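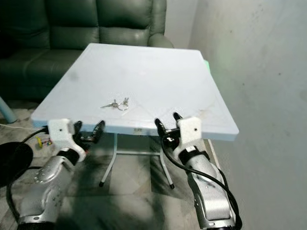 Why Do Keys Have Bumpy Edges?

Explore > Everyday Things > Around the House > Keys and Locks

I lose my keys a lot. I've found them in a boot, in the bread drawer and once in the freezer next to the peas. So these days I try to put them down in the middle of a table, where I can spot them from the door. Silver keys on a white table still aren't the easiest thing to see, but it beats the freezer!

All that hunting got me thinking about how a little piece of metal can open a big heavy door. Have you ever wondered that too? Grab a house key if there's one handy (ask first) and let's find out.

Feel the edge

Run your finger along the long part of the key. That part is called the blade. On many house keys you'll feel bumps and dips, like a row of tiny mountains. The dips are called cuts, and they are the secret code of your key. The fat end that you hold is called the bow, and it usually has a hole in it so you can hang it on a ring.

What's going on inside the lock?

Lots of front doors have something called a pin lock. Inside it there's a round part that turns, called the plug. Above the plug sits a row of little metal pins, and each pin is split into two pieces, with a spring pushing down on top.

When there's no key in the lock, the pins poke down into the plug and stop it from turning. It's stuck tight. You could twist all day.

Now slide in the right key. Every pin rides up and down over the bumps and lands in its own dip. If the cuts are just right, the splits in all the pins line up in one neat row. The plug is free, it turns, and click — you're in!

With the wrong key, even one pin sitting too high or too low is enough to keep the door shut. I think that's pretty clever for something with no battery and no computer.

How many different keys can there be?

Let's do some math. Say a lock has just one pin, and the cut for it can be 10 different depths. That makes 10 different keys. Add a second pin and you have 10 times 10, so 100 keys. A third pin gives you 1,000. It grows fast! Real key makers skip some patterns that don't work well, but there are still plenty to go around.

Have people always had keys?

For a very long time, yes. The Romans had metal keys more than 2000 years ago, and some of them were made as finger rings so you could wear them. (I'd probably still lose mine.) Even older locks in Egypt were made of wood, with wooden pins that dropped down into holes. The keys for those were big and looked a bit like a toothbrush.

And the key ring?

Look closely at a split ring, the kind on lots of key chains. It's a piece of springy wire coiled around on itself. You pull the end open a little, slide the key along and keep pushing until it goes all the way around. It's hard on the fingernails! I slip the edge of a coin in the gap to hold it open.

Try it yourself

Put a piece of paper over a key and rub gently with the side of a crayon. The shape of the cuts will show up on the paper. Do the same with a second key and see which dips are deeper. Then give your rubbings back to the grown-up who owns the keys — a key's shape is a kind of secret, so don't post it online.

We use cookies to remember which pages you've read. OK / Ask a grown-up

Contact us | © Ronow Kids | Back to top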